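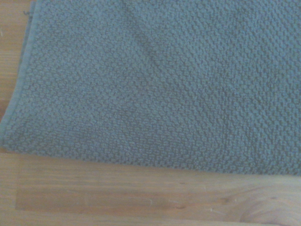 Fig. 1. Bath towel, grey-blue, raised weave.

Coaching Team Sports, Unit 4
Handout: Measuring and planning training load
Lungate College, revised 9 April 2018

Read this before the seminar. The worked figures come from the Welis season file, which is on the unit page.

External and internal load

External load is the work set by the coach: distance run, sprints made, weight lifted, minutes on the pitch. Internal load is the response of the player to that work. Two players can complete the same drill with the same external load and differ widely in internal load. Fitness, sleep, age, illness and playing position all affect the result.

External load is normally recorded by a tracking unit worn between the shoulder blades. The Datari units held in the equipment store log distance and speed only. They do not log collisions, so they understate the load on forwards in contact sports. Bear this in mind when comparing forwards with backs.

Session rating

The cheapest measure of internal load is the session rating. After the session each player gives a number from 0 (rest) to 10 (maximal effort). The number is multiplied by the length of the session in minutes. A player who rates a 30 minute session as 5 has a load of 150 units.

Ratings are taken in private. A player who hears the captain say 3 will seldom say 8. Do not ask during the final drill or straight after a hard sprint, as the last effort then colours the whole rating.
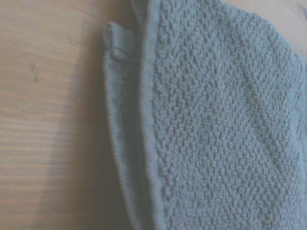

Weekly load and change in load

Add the session loads to obtain the weekly load. Matches are included and rated in the same way. Rest days count as zero and must still be entered; a blank cell is treated by the spreadsheet as missing and will distort the mean.

The Thaler index used in this unit expresses the current week as a percentage of the mean of the previous 4 weeks. A value of 100 means no change. Values below 100 are expected in a taper or a week with no match. A high value does not predict injury in a given player. It is a prompt to look at the plan again. 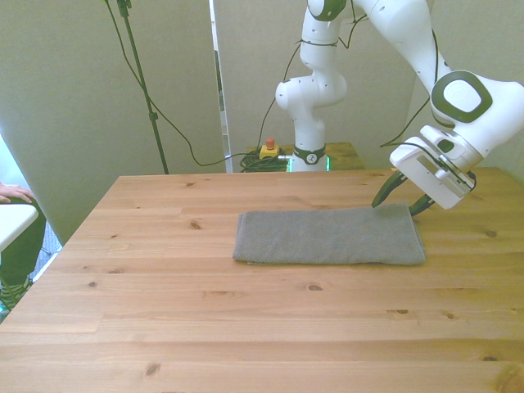

The index is unreliable at the start of pre-season and after a long lay-off. The earlier weeks are then close to zero, and any normal week of training gives a very large percentage. In these cases work from the raw weekly loads and increase them in small steps.

Planning across a season

Mark the fixed points first: matches, travel, examinations. In the Welis file the heaviest block falls in November, when cup and league fixtures overlap. The hard session is moved to the middle of the week and shortened. Effort in the session is kept high and volume is reduced. Note that players outside the starting side lose match load in this block and need extra running to make up the difference.

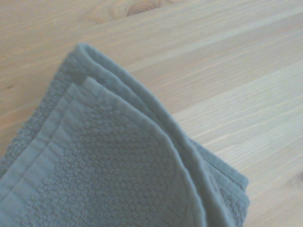 Fig. 2. Folded terry towel on a pale wooden surface.

For the seminar

Calculate weekly load for one starter and one reserve from the Welis file.
Plot the Thaler index for both, leaving out the weeks where it should not be used.
Mark any week in which external and internal load move in opposite directions, and bring a short note on possible causes.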